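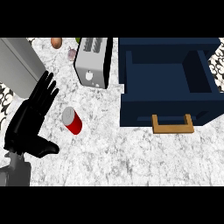
Vibeke Holst wrote back within the hour to say that a kitchen was a brave place to begin, and that she would have started with one block on one table and stayed there till December. She may well be right! But a kitchen is where I want the real arm to end up, so a kitchen is what the simulator got, marble and all.

# tarov-worktop

Simulated practice runs for the two-armed robot we are putting together in the shared workshop in Leltham. The machine is called Tarov. The metal version is half built (left arm on its stand, right arm still in bits on Igor's bench), and the simulated version is well ahead of it, so this repo holds everything we have recorded on the simulated side up to now.

Last tidy-up: September 12, 2019

## What's in it

There are 50 episodes, each one a single attempt at a single small job. Every episode has:

- the rendered view, saved as numbered stills
- joint positions for both arms and both hands
- the commands we sent, which are *not* the same as the positions (see Known problems)
- a one-line instruction in plain English
- a `result` field: `done`, `dropped`, `missed` or `gave_up`

`gave_up` means the person driving gave up. The robot never does.

## The jobs

| Folder | Instruction | Notes |
|---|---|---|
| `can_upright` | pick up the can and set it down again | the best of the lot, start with this |
| `can_drawer` | put the can in the drawer | long, lots of `dropped` |
| `drawer_pull` | open the drawer by its handle | handle friction changed halfway through |
| `toaster_knob` | touch the knob on the toaster | touch only, turning it does nothing |

The red can is my favourite object in the whole set. It's the right size for the hand, it's smooth enough to be a bit of a challenge, and it falls over in a very satisfying way if you come at it with the fingers too low. Jarmila Sokol has driven more can episodes than the rest of us put together and you can tell hers by how early she gets the thumb out to the side. I keep trying to copy it and I keep knocking the thing flat.

The drawer has a U-shaped wooden handle that sticks out from the front panel, and we chose it over a round knob so that a finger could hook behind it. Hooking works nicely. Pinching works too, but slowly, and the hand tends to slide along the bar.

## How we drive it

One glove, one foot pedal, one arm at a time. The pedal freezes the arm so you can shuffle your chair or scratch your nose. Rostislav Baláž soldered the glove and it has had two thumbs so far, the first having come off in a coat sleeve.

Each recording stops at 2000 steps whatever is happening. At the rate we sample (20 steps a second) that's plenty for the can and a bit of a squeeze for `can_drawer`.

## Running an episode back

```
python replay.py --episode can_upright/07
python replay.py --episode can_upright/07 --slow
```

`--slow` is lovely for watching the fingers close. If the window comes up with black bands top and bottom, that's how the renderer fits a wide view into our square window. Crop them before you train on anything; there's a `crop.py` in `tools/` which does the whole folder.

## Known problems

- Commands and positions are out of step by 2 samples in anything recorded before the glove was rewired. `tools/shift.py` fixes it. I haven't overwritten the originals.
- The wrist can pass through the front edge of the drawer if you really lean on it. Igor Hubáček calls this a feature and has asked me to leave it alone until he has finished laughing.
- The small foods (there's a brown one like an egg or a potato, and a pinkish one that could pass for garlic) slide much too easily. Abdelkrim El Khatib has some better friction values on the `grippy` branch. Please try them and tell us!
- Very often only one arm is in view. The other one's joints are still logged, so don't throw those columns away.
- `drawer_pull/11` has the wrong instruction. It says "close".

## What it's good for

Trying out grasping ideas before you risk real fingers, mostly. I trained a very small imitation model on `can_upright` overnight on my old desktop and it reached for the can properly on its first go, which had me up out of my chair at six in the morning. It then pushed the can along the worktop for the rest of the run, but the reach was beautiful.

I wouldn't use it to judge how the real hand will behave. The simulated fingers are stiffer than ours, and our left forearm has a slight twist from the day we mounted it on the Hawthorne bracket.

## Adding your own

Yes please. Record with `record.py`, fill in the result honestly (we want the dropped ones as well), and put your initials in `drivers.txt`. If you move objects about before you start, save the layout next to the episode as `layout.json`. New jobs are welcome so long as they use things already on the worktop.

## Still to do

- [ ] right arm, once Igor's bench is clear
- [ ] a job that needs both hands
- [ ] matching marble-look board for the real bench
- [ ] second glove
- [x] stop the pedal squeaking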